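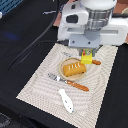
Lộc Khúc asked at the last review whether table setting still counts as one task. It does, for the Mundora entry.

Progress to 2/20/22: the student team completed 40 trials with utensils on the placemat. Grasping by the handle is now the default. Two failures were traced to cable drag. Spending is within budget. Next: plate placement, then scoring.

Recent reports
Asum club: November update
Hájek workshop: parts list

This site uses cookies.

Comments
Modau: Is the scoring sheet shared?
Lộc Khúc: With the next report.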